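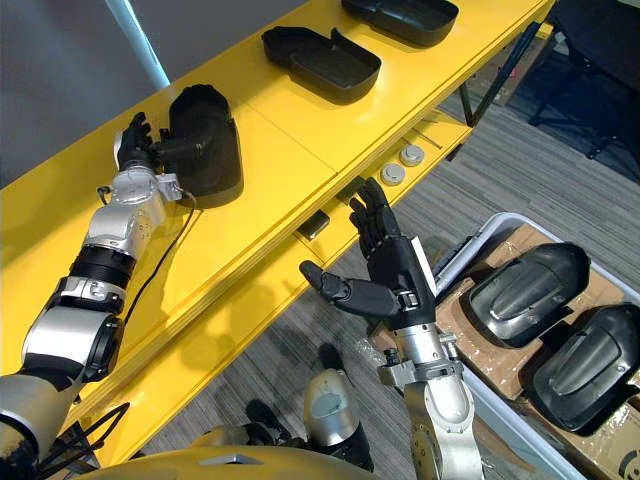
Black plastic covers on a yellow shelving unit.

Where Do All the Spare Parts Go? A study of storage and waste at small repair shops
Mabli Bevan and Chiyo Yokoyama
28 October 2020

When we first sat down with our tutor, Mererid Morris, to choose a subject, we had a long list of grand ideas and very little notion of how to carry any of them out. What we both had was a drawer at home full of bits from broken kettles and hairdryers that we couldn't bring ourselves to throw away. Mererid laughed and told us to start with the drawer, and so we did.

Our question was a simple one: when a repair shop takes a broken appliance apart, how much of it is kept, and does any of it ever get used again? We worked with two shops, Gronow and Cilline, which are a short bus ride from one another and could hardly be more different. Gronow has been in the same family since before either of us was born, and keeps nearly everything. Cilline opened in 2000, is run by Myung-ja Jeon, and has a big clear-out every January.

We asked both shops to write down each part they put into storage and each part they took out again. Wyn Gronow was doubtful about the paperwork at first (he keeps the whole stock in his head, and will tell you so), but he filled in every sheet and even added little notes in the margins, which we enjoyed very much. In all, 421 parts went into storage over the length of the project and 228 came out to be fitted to something else. That was far more than we had guessed. Chiyo had put her money on fifty!

The parts most often used again were the dull ones: knobs, feet, screws, covers and battery doors. Motors and circuit boards were kept with great care but seldom left the shelf, mostly for want of a matching model. Myung-ja told us customers will happily wait up to 2 weeks for a second-hand cover if it saves them buying a whole new machine, and we heard much the same at Gronow.

Labels mattered more than space. Cilline has the smaller stockroom, but each box has the make and the year on it, and parts were found quickly. At Gronow we spent a very pleasant afternoon hunting for a vacuum cleaner wheel, with tea, and came away without it.

There are things we would do differently. Our sheets had no column for parts that were thrown out, so we can't say how much was lost in that way, and two shops is a small number to lean on. We would also have liked to speak to customers. Mererid suggests that next year's group might take this up, and they are welcome to our sheets, margins and all.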